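Tomerness toymaker Heleo brings its wooden shape blocks home with a new maple play board

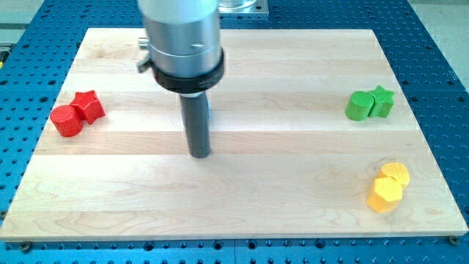 Heleo, the small wooden toy workshop in Tomerness, is very pleased to announce that its new Sort and Settle set will be in the shops from November, in good time for the winter months when children are indoors and the living room floor tends to disappear under everything they own.

The set brings together two things that families have been asking us about for a long while. The first is a family of chunky painted blocks in simple shapes, cylinders and stars among them, in good strong colours such as red and green. The second is a proper board to play on, made from strips of pale maple glued side by side and left in its natural colour, so that the grain and the small differences between one strip and the next can still be seen. We did try painting the board in one of the early versions, and very smart it looked too, but the children who tested it for us kept losing sight of the blocks against it, and we were all rather fond of the plain wood anyway.

The idea is a simple one, and we make no apology for that. A child can put the reds together on one side and the greens on the other, or take all the stars away from all the cylinders, or ignore both of those and build a castle, a bakery or a bus queue. There is no right answer printed in the box. There is a folded sheet of suggestions for grown-ups who would like one (it has a few sorting games, a memory game and a rather good one about a hungry snail), but plenty of our testers never opened it and had a lovely time all the same.

Heleo has been making blocks for 15 years, and for most of that time they were sold mainly to nurseries and playgroups, who wanted them sturdy and easy to wipe down. Parents would see them at pick-up time and ask where they could get some for home, and we never had a very good answer, as the nursery crates were far too big for anybody's cupboard. Sort and Settle is our attempt at putting that right. The board is 560 mm long, a comfortable size for a low table or a patch of carpet, and it slides neatly behind a bookcase or a sofa when it is time for tea.

The maple comes to us through Bozkurt, the timber merchant we have bought from since our second year, and every board is put together and sanded in our own workshop. No two are quite alike. Some are almost creamy all the way across, while others have a darker streak or a warmer strip running through them, and we hope customers will enjoy that as much as we do. If you are buying for twins, or for cousins who notice this sort of thing, do mention it when you order and we will try our best to find you a closely matched pair.

Before settling on the final shapes, we lent early sets to families and playgroups in and near Tomerness, and had more than 532 comment cards back, a great many of them with drawings on. The stars were the firm favourite. They were also the shape that caused us the most work, as the points on our first attempt were a little too sharp for small hands, and we went back and softened them twice before we were happy. The cylinders were altered too, and are now short and wide enough to stand up steadily on their flat ends, even on a board that has been nudged by an elbow.

Sort and Settle is suitable for children aged 2 and over. The blocks and board can be wiped with a damp cloth and left to dry on their own, away from radiators, and they should not be put in the dishwasher or left to soak.

The set will be sold through the Heleo workshop shop in Tomerness, and through Zukgate, which will carry it in all of its toy departments. Extra blocks will follow in the spring, for families whose castles have outgrown the box.

Shops, nurseries and playgroups who would like to see a set before ordering are warmly invited to get in touch with the Heleo workshop, where the kettle is usually on by ten in the morning. Review sets and further pictures are available on request.

Ends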